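Service Machines and Everyday Work
Lecture 7 notes: Can they do the chores yet?
Diệp Đàm
6 Jun 2024
Reading time: 4 min

This site uses cookies to remember your settings. Accept / Manage

Last time we covered driving and walking. Those of you who missed it should read the Rastosent notes first, mainly the part on planning, since I use the same terms here.

The question for this lecture is narrow. Take a job that a person learns in one morning, such as putting things away in a kitchen or sorting parts at a bench. Can a machine do it today, at a useful speed, without someone standing by? For most such jobs the answer is no. For a few it is yes, under conditions you need to be able to state.

1. What counts as a chore

A chore has a start state and an end state, and most people would agree on both. The cups are out, then the cups are away. What makes it hard is the middle. The cups differ, they stand in different places, and one of them may be full. A factory line removes these differences before the machine ever sees the part. A home does not.

2. Pick and place with two hands

Moving one small object into a tray is the standard first task. With two hands there are more choices to make: which hand picks up the object, which hand keeps clear, and whether the object is passed from one to the other. People make these choices without thinking. A program has to be given them or learn them. 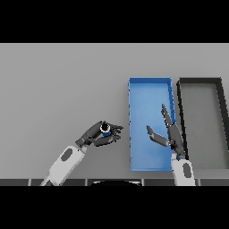
Fig. 1. Simulated bench task. The left hand holds a small cylinder; the right hand is open over the blue tray.

Look at the grip in Fig. 1. The fingers go around the object from below and from the sides, and the open top faces up. If the task is to set the object down upright, the hand has to leave room between itself and the tray floor. A grip that is good for holding can be a bad one for letting go. Work out on paper how you would release the object, and bring your sketch to the discussion section.

3. Simulation and the real bench

Practice in simulation is cheap. Đức Khương's group ran 4,000 trials of a tray task for the Wultus project in April, and no parts were broken. The weak point is contact. Friction, soft surfaces and slightly bent parts are all hard to model, and a hand that does well on screen may drop the same object on a real bench. When you read a success rate, check which of the two it came from.

4. Speed and help

Two numbers are often left out of reports. The first is time per item. If a person clears a bench in 60 seconds and the machine needs 7 minutes, the machine may still be worth having at night, but the report should say so. The second is how often a person stepped in. A reset by hand counts as help, and so does moving an object back within reach.

5. Where things stand

Shop floor: known parts, fixed trays, steady light. Workable in many cases.
Home, one task, one room: shown in labs, slow.
Home, mixed tasks: not yet.

Reading for next time: Huỳnh, chapter 7, and the Skallotard report up to the section on grippers. Skip the appendix. Problem set 3 is due at the start of the next lecture.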